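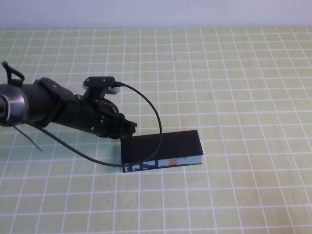 Keeping a green grid work surface nice

I love working on pale green with white lines. It's easy on the eyes, and I can line up a box or a piece of cardboard without hunting for a ruler. It does show smudges though! I go over mine on Monday with a soft cloth, a drop of dish soap and lukewarm water, working from the back edge toward me. Test a corner first if the lines are printed on. I once scrubbed half a row of squares off an old Erkell mat and I'm still a bit sore about it.

Cords and zip ties

Loose cable loops drag across whatever you're measuring, so I give each one a bit of slack and tie down the rest. Don't pull the tie super tight, you want to be able to wiggle it. And trim the tails! Those long ends poking out will scratch your wrist every time you reach past (ask me how I know). Flush cutters leave a smoother end than scissors. I bought a bag of 927 ties from Clorkano and will probably leave some of them to my grandkids.
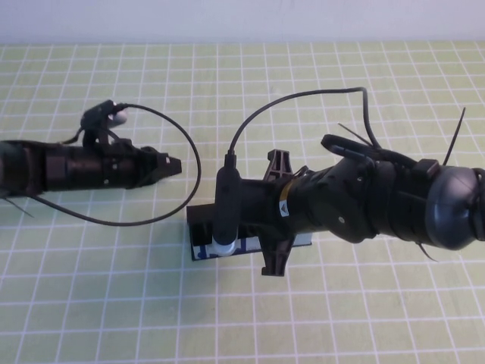 By Ionuț Rusu
Workshop tips, January

A few more bits from my bench:

Keep glue and paint on a scrap sheet, even for a two-minute job.

For little dark specks, try a plain white eraser before you get out any cleaner. I rub for a few seconds, brush off the crumbs and look again.

If you cut on a mat, change the blade early. A dull one makes you press harder and that's when you get grooves.

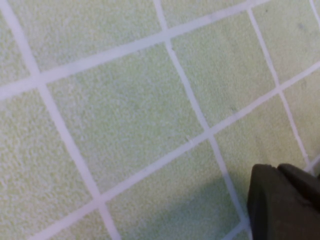

Pale green squares and white lines, up close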